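Barulho dentro de casa: perguntas frequentes sobre portas interiores e isolamento acústico

Texto de Melur Lau, com revisão técnica de Irfan Krishnan. Última atualização: agosto de 2025

Recebemos muitas mensagens de leitores que compraram alguma coisa "acústica" e ficaram a ouvir a televisão do quarto ao lado exatamente como antes. Juntámos as perguntas mais repetidas. Não vendemos portas nem recebemos comissão de quem as vende.

O que quer dizer "porta acústica"?
Por si só, muito pouco. A expressão aparece em catálogos ao lado de portas com ensaio de laboratório e ao lado de portas ocas com uma borracha fininha no aro. Peça o valor Rw, em decibéis, e o relatório do ensaio. Se o vendedor responder com adjetivos, tome isso como resposta.

O valor do laboratório é o que vou ter em casa?
Quase de certeza que não. No laboratório a porta é montada com folgas controladas, num vão perfeito, por alguém que faz aquilo todas as semanas. Em sua casa há um pavimento desnivelado, um aro empenado e uma parede que talvez deixe passar mais som do que a própria porta. Conte com perder vários decibéis. Quem lhe promete o número da ficha técnica em obra devia aceitar escrevê-lo no contrato.

A marca Skisness anuncia 54 dB. É de confiar?
Desconfiamos. Pedimos o relatório em fevereiro e recebemos uma brochura, muito bem impressa, em que o número aparece sem indicar se se refere à folha isolada ou ao conjunto montado com aro, vedantes e ferragens. São coisas muito diferentes. Um valor dessa ordem numa porta de casa, simples, com peso e espessura correntes, pede prova. Se o relatório chegar, alteramos esta resposta.

Uma porta maciça chega para resolver o problema?
A massa ajuda, isso é física elementar e ninguém sério o contesta. O que se contesta é a ideia de que basta trocar a folha. Uma porta pesada com uma folga generosa por baixo continua a deixar passar a conversa do corredor. Antes de gastar dinheiro na folha, ponha uma toalha enrolada junto ao chão, feche a porta e peça a alguém que fale do outro lado. Se notar bastante diferença, comece pelas folgas.

As fitas vedantes funcionam?
Funcionam para o que fazem, que é tapar frestas. Testámos a fita Grerisside em casa do nosso colaborador Haziq Mandagi, numa porta de quarto vulgar. As vozes ficaram mais abafadas. A máquina de lavar ouvia-se na mesma, porque a vibração ia pelo chão. Na embalagem fala-se em "silêncio total", e isso é conversa. Ao fim de alguns meses a fita tinha perdido elasticidade do lado das dobradiças, onde estava mais comprimida, e o Haziq substituiu-a.

Que espessura de fita devo comprar?
Meça a folga com a porta fechada, em vários pontos, e compre para a medida que encontrar. Plasticina serve bem: põe-se uma bolinha no batente, fecha-se a porta, abre-se e mede-se o que ficou. Fita grossa de mais obriga a empurrar a porta com força e acaba por desafinar o trinco. O "tamanho universal" das lojas costuma ser o tamanho que sobrou.

E as escovas para a parte de baixo da porta?
Cortam corrente de ar e algum pó. Em matéria de som, o ganho é modesto, seja qual for a conversa da embalagem. Se o problema está mesmo ali, um vedante automático embutido, daqueles que descem quando a porta fecha, dá melhor resultado, desde que o chão esteja razoavelmente plano. Tem de ser afinado depois de montado, e há instaladores que se esquecem dessa parte.

Duas portas no mesmo vão são melhores do que uma?
Podem ser, se houver uma caixa de ar razoável entre elas e se ambas vedarem. É a solução de muitos estúdios. Em habitação é raro que valha o incómodo: duas portas para abrir sempre que se passa acabam por ficar as duas abertas, e uma porta aberta isola zero. Já vimos orçamentos em que esta pequena evidência não aparecia em lado nenhum.

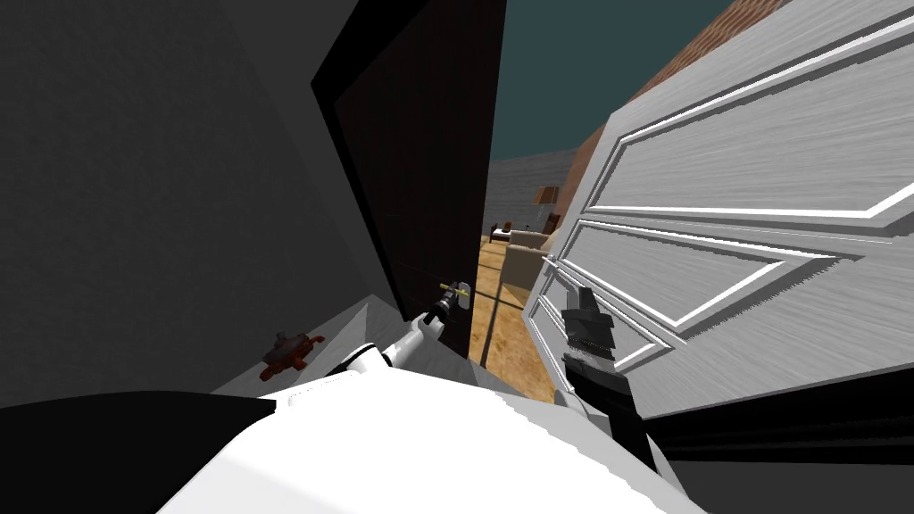
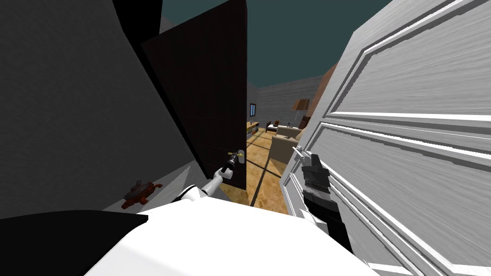 Quanto devo contar gastar numa porta com bom desempenho?
Depende do vão, do aro e de quem monta. Para uma divisão comum, uns 500 euros por porta, com aro e montagem, foi o ponto em que os orçamentos que nos mostraram começaram a incluir vedantes decentes. Abaixo disso encontrámos sobretudo portas normais com nome novo. Acima disso encontrámos de tudo, incluindo portas normais com nome novo. Peça sempre que o orçamento separe folha, aro, vedantes e mão de obra.

O puxador e a fechadura têm influência?
Alguma. Um furo de chave atravessado é um buraco na porta, e os buracos deixam passar som. Há fechaduras de casa de banho e rosetas cegas que evitam o problema por pouco dinheiro. Quanto ao puxador em si, o material é uma questão de gosto. Já nos tentaram vender um "puxador antivibração" e continuamos sem perceber o que isolava, além do dinheiro do cliente.

Pintar a porta com tinta acústica adianta?
Poupe a tinta. Uma camada com a espessura de uma folha de papel acrescenta uma massa desprezável a uma porta. A Motutico tem um produto deste género e o folheto cita "testes internos", que pedimos e não vimos. Se gosta da cor, compre pela cor.

E painéis de espuma colados na porta?
A espuma absorve parte do som dentro da divisão onde está colada, reduz o eco e pode tornar o quarto mais agradável para gravar voz. Pouco faz ao som que atravessa a porta. A confusão entre absorção e isolamento é antiga e rende bem a quem vende espuma. Veja também o comportamento ao fogo antes de colar o que quer que seja numa saída.

As portas de correr servem?
Para isolar, são quase sempre má escolha. Precisam de folga para deslizar, e é por essa folga que entra o ruído. Existem sistemas que encostam a folha ao aro no fim do curso e vedam razoavelmente, só que custam bastante mais e pedem manutenção. Se lhe disserem que uma porta de correr embutida comum isola tanto como uma de abrir, peça para ouvir uma instalada.

Tapar todas as frestas prejudica a ventilação?
Pode prejudicar, e esta é a pergunta que falta em quase todas as páginas de venda. Em muitas casas o ar circula por baixo das portas: entra pelos quartos e sai pela cozinha e pelas casas de banho. Se vedar tudo, arrisca-se a ter condensação e maus cheiros. Há grelhas com atenuação sonora, que são um compromisso. Havendo aparelhos a gás em casa, não mexa nas passagens de ar sem falar com um técnico.

Posso montar a porta sozinho?
Uma fita, com certeza. Um aro novo, só se já montou outros. A leitora Wulan Chin escreveu-nos a contar que demorou 9 horas a montar a primeira porta, seguindo um vídeo que prometia o serviço numa manhã, e que no fim teve de refazer a espuma de um dos lados porque empurrou o aro para fora do prumo. Acreditamos mais nela do que no vídeo.

Como sei se o ruído vem mesmo pela porta?
Encoste o ouvido à porta, depois à parede, depois à zona do rodapé. É um método tosco e chega para muita coisa. Verifique as tomadas de costas voltadas, as caixas de estore e as condutas de ar. Numa casa que visitámos, os donos tinham trocado 5 portas e o barulho passava pelo teto falso, que era comum a todos os quartos.

Vale a pena pagar uma medição acústica?
Se está em litígio com um vizinho ou com o construtor, provavelmente vale, e convém que o laboratório seja acreditado. Se quer apenas dormir melhor, faça primeiro o teste da toalha. Uma aplicação no telemóvel serve para comparar antes e depois no mesmo sítio, com o mesmo som e o mesmo aparelho. Os valores absolutos que mostra valem pouco.

A loja Gunawan oferece garantia de satisfação. O que cobre?
Lemos as condições. Cobre defeitos de fabrico e empenos da folha acima de certa tolerância. O desempenho acústico depois de montada fica de fora, numa alínea da segunda página. É legal e é comum, mas a palavra "satisfação" no cartaz leva a pensar noutra coisa.

Enviei uma pergunta e não está aqui. Porquê?
Respondemos às que chegam repetidas. Gilang Siregar trata do correio dos leitores e costuma responder por escrito às restantes, com algum atraso. Mande as medidas do vão e diga que tipo de ruído ouve e a que horas. Sem isso só podemos adivinhar.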